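Preson Opens Bench Trial Bookings for Buyers Planning a Two-Arm Robot Cell

March 2025
By Tainá Prado, Preson press office

Preson is taking bookings for a bench trial service aimed at small companies that want to put robot arms on a tabletop job and need a budget they can defend before they order anything. The service is run from the Preson workshop on Demissie Street and is open to buyers of any brand of arm. Customers do not have to purchase equipment through Preson afterward.

A booking covers a planning call, a day at the bench, and a written equipment list with prices. The list includes the arms, the mounting plates, the grippers, the frame, the power supply and cabling, and the hours needed to set it all up. The fee is $2000 per trial. Customers who go on to order a complete cell from Preson have the fee taken off their final invoice.

"Most of the quotes people bring us are for the arm and nothing else," said Kęstutis Ots, who manages the service. "Then they find out they need a gripper that fits their product, somewhere to bolt the base, and a place to put the cables. On a first cell, the arm came to 65 percent of the total in the last budget we closed. The rest has to come from somewhere."

The trials use everyday household goods as well as items the customer sends in. Work surfaces are covered in brown paper and marked off with blue tape, so that reach and spacing can be talked over on the phone by people who were not at the bench. Customers get a marked-up plan of the grid with their equipment list.

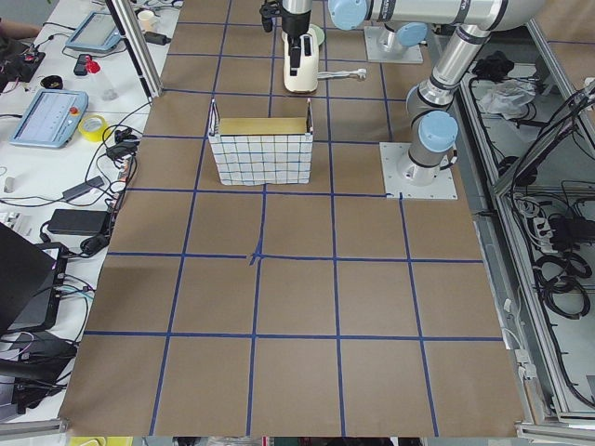
A white wire basket on the taped grid, with a gripper over the bench behind it.

Preson recommends that buyers settle the following points before asking any supplier for a firm price.

Items. Send the real ones. A light basket with thin handles and a small kitchen appliance with a cord call for different grips, and a gripper chosen from a catalog drawing may handle one of them poorly. If the product range will change in the next year, send the new items too, or the closest thing on hand.

Floor and table space. The arm's footprint is the smallest part of it. Allow for the frame, the desk where the operator sits with the teach pendant, and room to walk behind both. Preson's equipment list gives these as separate lines so they can be checked against a floor plan.

One arm or two. A second arm adds its own base plate, pendant, cabling and set-up hours. It also takes away part of the first arm's working area, and that has to be planned for. Kai-wen Sin, who draws up the layouts, said she now asks customers to price both versions. "Some of them come in certain they want two and leave with one and a better gripper," she said. "I've had it go the other way as well."

Spare parts. Gripper fingers wear. So do cables that move with the arm. The equipment list carries a line for a first year of spares, and Preson asks that it not be the line that gets cut when the total comes in high.

Training hours. Count the time of everyone who will touch the pendant, on every shift. The standard allowance in a Preson budget is 100 hours for a first cell, shared among the people named by the customer.
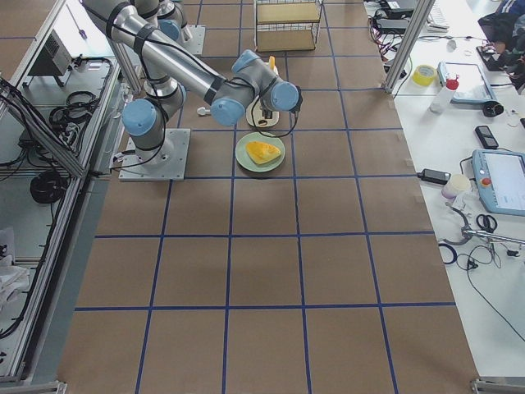

Set-up hours are the figure customers most often ask to have lowered. Preson will not quote below its own standard allowance, but buyers can reduce the bill by having the table, the power outlets and the guarding ready before the installer arrives. A checklist for this goes out with the booking confirmation. It was rewritten in the winter after several customers pointed out that the old one assumed a loading dock.

The first outside customer was Isix, a packing company that handles mixed household orders. Isix went to the bench with a plan for two identical arms and one style of gripper. Its final request for funds named two arms, a different gripper on each, and a longer table than the one it had been planning to reuse. The table added less to the total than the company had expected, and the change was approved in the same budget round.

"I had a number in my head and it was wrong in both directions," said Magnus Buchanan, operations manager at Isix. "We were over on the arms and under on everything hanging off them. I'd have been back asking for more money by the middle of the year."

Preson has also put its planning workbook, Pernel, on general release. Pernel is a spreadsheet with 68 cost lines, grouped by when the money is spent: before delivery, during set-up, and in the first year of running. Lines that do not apply can be switched off. It is free to download and does not require a bench booking. Prices are left blank on purpose, as they vary by supplier and by country, and buyers should fill them in from written quotes.

Bench trials are held on weekdays. Slots through the summer are filling in the order requests arrive, and anyone working to a fall budget deadline should ask for a date no later than August. Items for testing should reach the workshop a week ahead, packed so they can be returned in the same box. Liquids, live animals and anything under pressure cannot be accepted.

Booking requests and questions about Pernel can be sent to the Preson sales desk. Media inquiries should go to Tainá Prado in the press office.

Comments

Gregor Forsyth
Does the fee cover a second day if the first gripper is no good? We make odd-shaped trays and I would bet on needing one.

Kai-wen Sin
Gregor, a second gripper on the same day is included. A second day is billed at half the fee. Send a couple of trays ahead and I can tell you which grippers to book.

benchtop_moira
Downloaded the workbook. The spares section is useful. Could you add a line for compressed air? We had to run a new pipe and it wasn't in anyone's quote.

Kęstutis Ots
Good point, it will be in the next version. For now use one of the blank lines under set-up.

R. in purchasing
Would like to see the lease option laid out beside the purchase price. Our finance people ask for it every time and I end up making my own sheet.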